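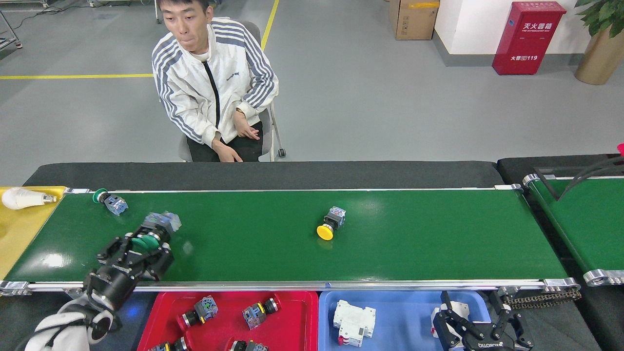
Plukbridge Sorting Bench: Parts and Layout Notes

Version 9

This README covers the parts, trays and belt used on the Plukbridge sorting bench, and the spreadsheet that goes with them. It is meant for people who have to stock the bench, reset it between rounds, or make sense of the part codes in the log files. It does not cover programming.

Contents of the folder

parts.csv – one row per physical part, 362 rows
rounds.csv – one row per sorting round, 617 rows
trays.txt – which part families go to which tray, by round type
layout.txt – bench measurements and the order of setup
changes.txt – what changed between versions

Parts

The bench stock is small electrical goods of the sort found in a panel shop or a maintenance cupboard. Everything is loose, unwired and unpowered. The two families that come up most are push-button switches and light bulbs.

Push-button switches. Industrial panel type: a round colored cap on the front, a body behind it, and a contact block with terminals at the back. Green and yellow caps are the ones in regular use. Part codes start with PB, followed by G or Y for the cap color and a serial number. The code goes with the whole assembled switch. If a contact block comes off and is put back on a different cap, retire both codes and issue new ones. Ovidiu Furtună keeps the list of retired codes.

Light bulbs. White LED bulbs with a screw base. Codes start with LB. Bulbs have no color field. A bulb with a cracked or dented shell is taken out of stock the same day and marked "out" in parts.csv.

Other. Terminal strips, cable glands and small relays, codes OT. There are 62 of these and most rounds do not use them. They were bought for the June rounds and have mostly stayed in their box.

Columns in parts.csv

code – the part code, as written on the label under the body
family – PB, LB or OT
cap – green, yellow, or blank
source – Dunleavy or Skindgate
state – in, out, or retired
note – free text

The source column says which supplier the part came from. Dunleavy switches and Skindgate switches look alike from the front but the snap between cap and block is looser on the Skindgate ones. If you are picking parts for a round that includes drops onto the belt, use Dunleavy.

Bench

The belt is green with a smooth, shiny surface and aluminum rails along both long edges. A black backboard runs along the far edge. The yellow platform is at one end, beside the belt. Sorting trays go along the near edge.

The belt surface reflects the ceiling lights. This matters mostly when you check it for dust, as dust is hard to see in the bright streaks. Look at it from both ends before you start.

There is one seat on the far side of the belt, behind the backboard. The person sitting there watches the round and writes down the result. Hands stay off the belt until the round is closed. The chair has thin legs and slides easily, so push it up to its floor mark before sitting down.

Setup order

1. Wipe the belt with a dry cloth. No spray.
2. Set the trays along the near edge and check trays.txt for the round type.
3. Pick the parts from stock and write their codes on the round sheet.
4. Put parts on the belt and the platform. Switches go down on their sides or however they land. Do not stand them up on the cap.
5. Seat the observer.
6. Write the start time and begin.

Parts are not lined up. A switch may point in any direction, and the cap may face any side of the bench. Earlier versions of this file asked for all caps to face the near edge. That rule was dropped in version 6 and rounds logged under it are marked "aligned" in rounds.csv.

Trays

Which family goes to which tray changes with the round type, so do not learn it by heart. Type A sorts by family. Type B sorts by cap color and leaves bulbs on the platform. Type C is mixed and the assignment is written on the round sheet by hand.

A part counts as sorted when it is fully inside a tray. A part resting on a tray wall counts as not sorted, even if it looks stable. Evangelia Tsakiris and Kiran Mishra disagreed on this for a good part of last year, and you will find "wall" in the note column of older rounds where the result could be read either way. We have not gone back and changed those.

Columns in rounds.csv

round – number, no gaps
type – A, B or C
observer – initials
parts_out – codes put out at the start, separated by semicolons
parts_sorted – codes fully inside the correct tray at the end
parts_wrong – codes fully inside a wrong tray
aligned – yes or blank
note – free text

Anything in parts_out that is in neither of the other two lists was left where it was, ended up on a wall, or went on the floor. The note should say which. It often does not.

Known problems

Some labels on the PB parts have rubbed off. The switches were relabeled by Manolis Economou from the purchase lists, and a few green-cap codes may have been swapped with each other. Cap color is right in all cases.

Roughly 9 rounds have no observer initials. They are left blank.

The Alus trays used in the first rounds were deeper than the ones we have now. Results for parts resting on a tray wall should not be compared across the two. The change is recorded in changes.txt.

Bulbs roll. If one rolls off the platform before the start time is written, put it back and carry on. If it rolls after, leave it and note it.

Storage

Switches go back in the divided drawer, green on the left and yellow on the right. Bulbs go back in their cartons, base down. Trays are stacked under the bench – wipe them first, because grit in the trays ends up on the belt.

Use

The files may be used and shared inside the Plukbridge group. For anything outside it, ask Vangelis Dimitriou. Please give the version number when you quote a result, since the tray rules differ between versions.

Corrections to part codes go to Ovidiu, corrections to rounds go to Kiran. Send the row as it is now and the row as it should be.

Last checked against the physical stock on Sat 24 January.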